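We're collecting 500 packing demos for Grenness, and I've grown very fond of the grocery round (it makes me hungry, mind you!).

## Bread first

Squashy things teach the model the most, so I like a loaf early on, with the jaws opened nice and wide and no squeezing the toast.

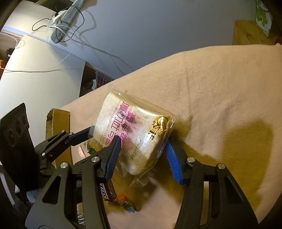 ## Then the little stuff

Pejman reckons two grippers at the one box is asking for tangled elbows, but I love it – sachets and snack packets everywhere, and you learn to wait your turn. 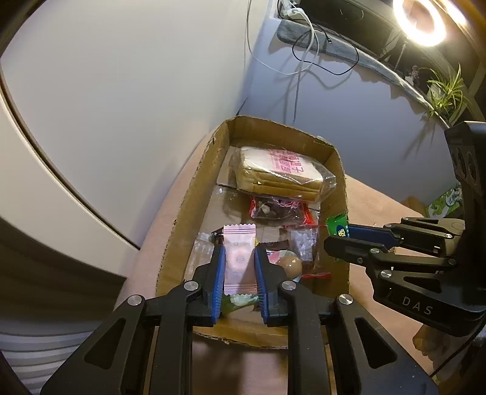 ## Tally

61 keepers, 14 to redo. Kettle's on.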